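Stovel bench safety pack: worth having, with a couple of moans

I'd been putting off buying this for months, I'll admit. We have one arm on a cloth-covered table, we do pick and place with little blocks and baskets, and I couldn't see why we'd want a ring binder and a stack of laminated cards telling us how to behave. Then I borrowed the Grornlow lab's copy one Wednesday and ended up ordering our own before tea!

You get 9 cards, a wall chart and the binder. The cards cover the sort of thing everyone knows and half of us skip: agree where people stand before the arm moves, keep cables out of its path, clear the table of anything that isn't part of the job, and check the view from every camera before you start. 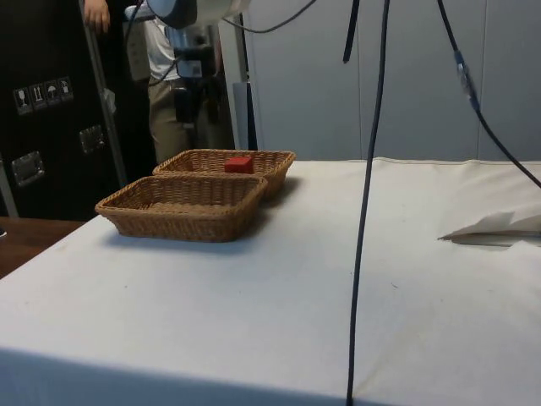
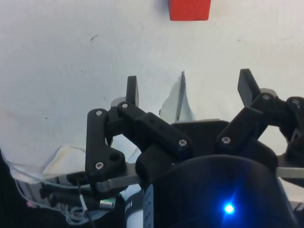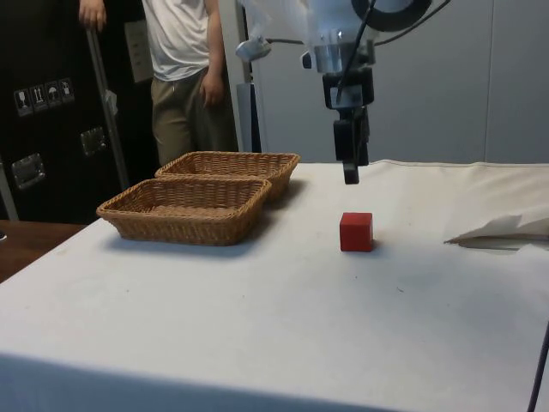
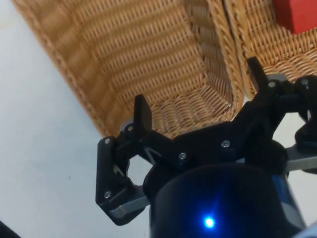
My favourite is card 6, the one on who holds the stop button. It's four lines long and it has settled more arguments for us than the whole of the old Furtado handbook (800 pages, and I never got past the index). The card on speed limits is good too, though it sends you off to your arm's own manual for the numbers, so keep that handy.

Now the moans. The wall chart is printed in a pale grey that I can't read from where I stand, and the binder rings don't quite meet, so pages slip out. And there's hardly anything on loose cables, just one line, when I'd happily have had a whole card on them.

Still, I'd buy it again. Get the spare card set while you're at it, ours are already dog-eared.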